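24/02/2026
Anikó Kun, Enikő Deák, Jabari Ogola

3. Materials and Methods

3.1 Households and kitchens

The study followed food reheating in shared kitchens at two housing sites, Clistton and Titdale. Thirty households took part, with 20 at Clistton and the remainder at Titdale. Each household had access to one kitchen with a refrigerator, a sink and a countertop microwave oven. Households that owned a second microwave were excluded, as were those in which no member ate at home on weekday evenings.

Participants kept a paper diary for the whole of the recording period in March of the previous year. An entry was made each time cooked food was reheated and gave the type of food, the container, the time selected and whether the food was stirred before eating. Entries missing the selected time were kept for the count of reheating events but dropped from the analysis of duration. Figure 1 shows a countertop oven of the general type considered in the study, with the door on the left and the control panel on the right. 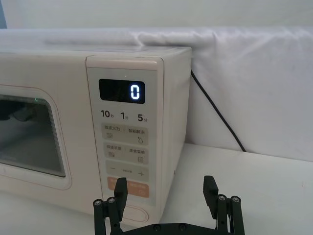
Diaries were collected at the end of each week and coded by two readers working separately. Foods were sorted into five groups: soups and stews, rice and grains, meat dishes, mixed plates, and other. Where the readers disagreed, the entry was discussed with a third author and assigned to a single group. Leftovers combined from more than one earlier meal were always coded as mixed plates, even when one food made up most of the portion. Drinks were not coded.

3.2 Outcome measures

The main outcome was the share of reheating events in which the food was stirred or turned at least once. The second outcome was the selected heating time in seconds. Times above 600 seconds were treated as defrosting and removed. A repeated entry for the same portion within 5 minutes was merged with the first, and the two times were added together. Food temperature was not measured in the home, so the diary data describe what people did and cannot be used to estimate the heat reached inside the food.

Power settings were also left out of the main model. Many participants did not record them, and the labels used for power levels differ between ovens. A test of the main model on the smaller set of entries with a recorded power level is reported with the other sensitivity checks.

3.3 Statistical analysis

Stirring was modeled with a mixed logistic regression, with household as a random effect and food group, site and container type as fixed effects. Heating time was log-transformed and fitted with a linear mixed model using the same terms. Soups and stews served as the reference group in both models. Confidence intervals were computed by bootstrap, resampling whole households so that entries from one diary stayed together.

Figure 1. Countertop microwave oven, front with door window and control panel.
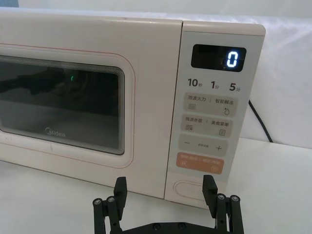
4. Results

4.1 Stirring by food group

Stirring was most common for soups and stews and least common for mixed plates. The difference held at both sites and changed little when container type was added to the model. Rice and grains fell between the two, with wide intervals at Titdale, where fewer such entries were made.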